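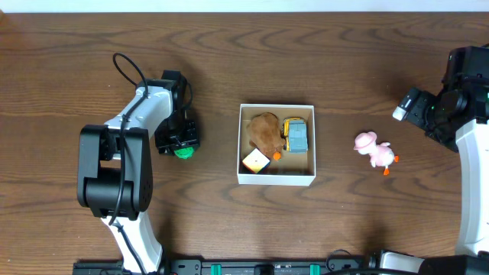
How long can vaccine stay in the Stindeck carrier once the lid has been closed?

Up to 11 hours, if the ice packs were conditioned first and the lid is opened only to take out a vial. Write the closing time on the lid label.

4. Preparing the carrier for an outreach session

4.1 Take four ice packs from the freezer and lay them on a clean surface with a gap between them.

4.2 Leave them until you can hear water moving when a pack is shaken. Wipe each one dry.

Caution: Do not load packs straight from the freezer. Hepatitis B, pentavalent and tetanus vaccines are damaged by freezing and must be thrown away if it happens.

4.3 Stand one pack against each inner wall. Put the Dronia temperature logger in the middle, with its display facing up.

4.4 Close the lid and wait until the logger reads between 2 and 8 degrees.

4.5 Load the vials in their plastic bag. Oldest expiry dates go on top. Fit the foam pad, then close and latch the lid.

Note: The carrier holds up to 200 vials of the small size. Do not force in more, as the foam pad will not sit flat.

5. Setting up the logger

5.1 Hold the left button for three seconds. The display shows the firmware number, then the battery level.

5.2 If the battery shows one bar, change it before the session. Readings already stored are kept.

5.3 Press the right button once to start a new record. A small clock appears in the corner.

The logger stores 2,213 readings. When it is full it stops recording and sounds a long tone. It does not write over old readings.

5.4 At the end of the day, connect the logger to the clinic computer and open the Shirima stock register. Choose Import, then the carrier number.

Caution: If the alarm symbol is showing, keep the vaccine cold, mark it "do not use" and ring the district store. Do not discard anything until the store has replied.

6. Returning unused vials

Opened vials without a preservative are discarded at the end of the session or six hours after opening, whichever comes first. Unopened vials go back to the refrigerator and are marked with one line on the box. Use these first next time.

Spare foam pads and latches are ordered from Dennis Laizer at the Biller depot, extension 346. Orders for the May round should be in by the end of the month before.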